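Teleop demos in sim: my gripper keeps coming down crooked on small stuff

Posted in Pirico Help, 2025-12-06

Revathi D'Souza
Hi all! I'm recording demos by remote control in a simulated kitchen (marble counter, lots of food and dishes lying around) and I'm still pretty bad at it. Bowls and mugs are okay. Small things drive me nuts. I get the open fingers right over the little guy with the yellow cap, everything looks lined up, and then I squeeze the trigger and one finger touches way before the other.
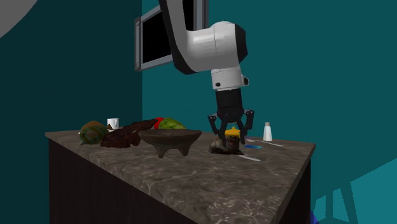

I've done 33 tries so far and kept 5. Should I slow down, or is it my settings? Motion scaling is at the default. Also, do I throw out the ones where I wobble a bit but still get the grasp?

Garrido
slow down. also turn the scaling down

Ajith Rao
Hey Revathi, been there! I'd stop judging it from the room view, it hides sideways error really well. Switch to the close-up of the gripper for the last bit of the descent and put the object in the middle of the gap before you close. I practiced on soft-looking toys first (there's a plush with a stripe down its head that I must have picked up 300 times back in March).
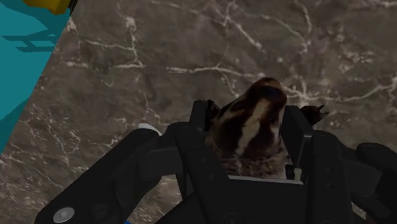
Plush toy between the jaws, close-up view

See how there's a jaw on each side and the head sticks up above the gripper? That's what I go for. Keep your wobbly ones if the grasp is good, I only toss a demo if I stopped to think for ages halfway through. And rotate the wrist while you're still high up, not when you're down next to the lettuce!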